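Notebook – donut table, March

Picked up from the Pleneo box this morning, the one marked play food. The toy donuts are all out on the wood-top table now, along with the colored dishes and the plant. Dagný wanted the icing colors sorted before we settle on names for the labels, so most of the morning went on that. We agreed on white, green and bright blue. The dark one is still argued over: I write blue-purple, she writes navy. Leaving it as blue-purple until Hanne has a look. 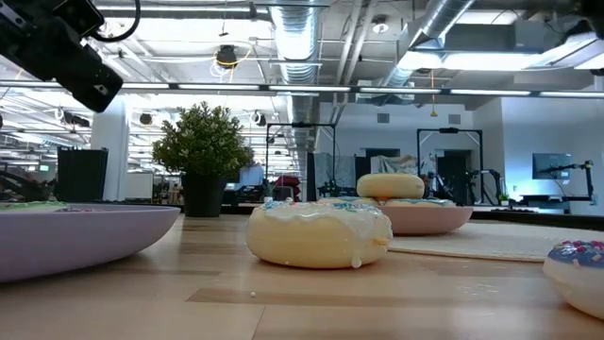 Pale blue and white icing are too close to each other in low light. If we order more from Drileo I'd ask for a stronger blue, or skip pale blue altogether. Budget line is 80 for the lot, dishes included, so no big order.

Dish names, for the sheet:
lavender – "purple dish"
pink – "pink dish"
Keep them short. Last month's sheet had three different names for the same bowl and it took me most of an afternoon to clean up.
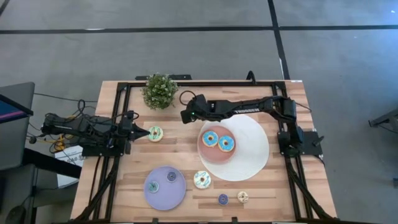 Placemats: the woven ones stay. They shed a little when new, so shake them out over the bin, not over the table. Þórarinn asked about plain felt instead. I said no for now, felt slides on this wood.

The plant can stay too, toward the back. Don't water it – I know it looks real.
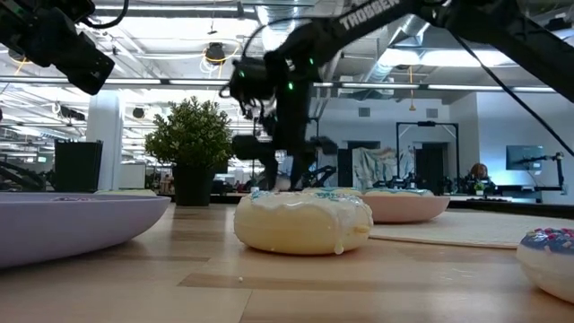 Ditte Hafþórsson

Added after lunch. I went through the sheet and changed "frosting" to "icing" everywhere, 432 rows. Sprinkles get their own column, colors in alphabetical order. Zigzag lines go under "other topping" until we have a better word.

Still to do: wipe down the table, find the lid for the Pleneo box, ask Hanne about blue-purple.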